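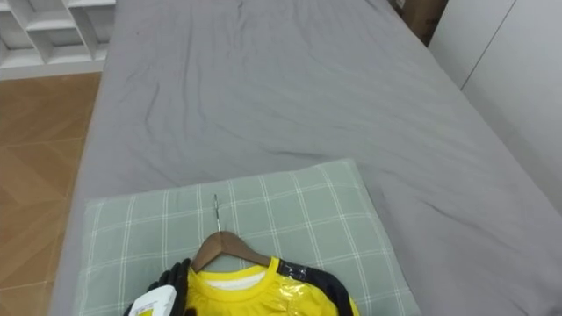
Last changed: August 5, 2026

Niloufar Nazari started her alterations business at the kitchen table of a rented apartment, with one secondhand machine and a card pinned up in the laundry room downstairs. She now works out of a storefront on Brostetti Street, where she takes in hems, zippers, linings and the occasional wedding dress.

"I didn't plan on a shop," she said. "I planned on paying my electric bill."

Her first paying customer was a neighbor, Mohit Rastogi, who had four pairs of work pants that were too long. He still comes in. Rastogi said he had been wearing them with the cuffs folded and stapled.

"She saw the staples and told me to take them off the same day," he said.

Nazari learned to sew from an aunt and later spent two years at Sengar, a uniform supplier, where she sewed name patches and shortened sleeves. The pay was by the piece. In a busy month she finished 1,000 items, most of them shirts.

"You get fast, and you get bored," she said. "But I never had to measure a cuff twice after that."

She left in January, three years ago, and signed the lease on the shop that spring. The rent was $742 a month, and she had saved enough to cover the first few. She spent another $100 on the sign, which she painted over twice before she liked the lettering.

Most of her work is plain repair. People bring in coats with torn pockets and jeans worn through at the knee. She turns down leather because her machine won't handle it, and she will not promise a date for anything beaded.

Her prices are written on a sheet by the register. Nazari said customers sometimes argue that a hem costs nearly as much as the pants did.

"I understand that," she said. "The pants are cheap because somebody got paid very little to make them. I can't work for that."

She has thought about hiring help and talked to a former coworker about it, but they haven't settled on hours. For now she closes at five and does the hand stitching at home, with the radio on.

Asked what she wears herself, she pointed to her cardigan, which was missing a button.

"It's on the list," she said.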